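Frequently Asked Questions: Cloth Grasp Point Prediction from Hand-Held Demonstrations

This page collects questions we receive about the Beltik method and its training data. For installation problems, use the issue tracker.

What does the method do?

Beltik predicts where a parallel-jaw gripper should close on a piece of cloth, and from which direction it should approach. The input is a single color image from the wrist camera. The output is a grasp point, an approach angle and a confidence score. A separate controller turns these into motion.

How were the demonstrations recorded?

People carried a hand-held gripper through ordinary homes and picked up household textiles with it. The training set has 2,725 demonstrations recorded in 22 homes. No robot arm was present during recording. The jaws and finger pads on the hand-held tool have the same geometry as those on the arm, so the view between the fingers stays comparable at test time.

Why record in homes instead of a lab?

Our first version, Wakley, was trained on 2,000 demonstrations over a plain gray table. It located cloth well on that table and poorly elsewhere. Most failures occurred when the cloth lay on top of another cloth. The model had learned to separate fabric from a flat background, and a furnished room rarely offers one.

What does a hard case look like?

Folded cloth on a covered seat is the category we are asked about most. The target and the surface below it are both soft and both printed, and large flowers in the lower layer can produce stronger edges than the fold we want the model to find.
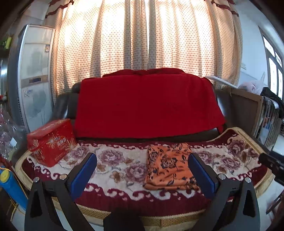
Page last changed: 14/02/2024

In a view such as this one, the orange folded cloth lies on a peony-print seat cover, and the cover's maroon border adds a long, high-contrast line close to the target. The daylit curtain behind the sofa is much brighter than the seat. We apply exposure augmentation during training for that reason; without it, confidence scores dropped whenever a bright background entered the view.

Are the grasp points labeled by hand?

No. The label is the midpoint between the finger pads at jaw closure, projected back into the earlier images of the same demonstration. Closure is read from the jaw encoder. Demonstrations in which the camera pose is lost before closure are discarded.

Does the method use depth?

Not at inference. We tested a depth channel and found little benefit for thin items. A folded cloth may stand only a few millimeters above the seat, which was within the noise of our sensor. Depth did help with thick towels, and the Puramitz branch keeps it as an option.

How is success measured?

A trial succeeds if the arm lifts the target clear of the surface and holds it for five seconds. Lifting the target together with the layer below counts as a failure — we log it separately as a double pick. Evaluation used 12 textiles that do not appear in the training data.

Can I train with a different gripper?

Yes, but the jaw geometry must match between recording and deployment. A change in pad color requires fine-tuning. A change in jaw opening requires new calibration and, in our experience, new demonstrations as well.

What are the known limits?

Sheer fabric, cloth hanging over an edge, and piles in which no single item is fully visible. The model also returns one grasp point per image, so it does not plan a sequence for unfolding. The Yoo extension handles two-step picks and is documented on its own page.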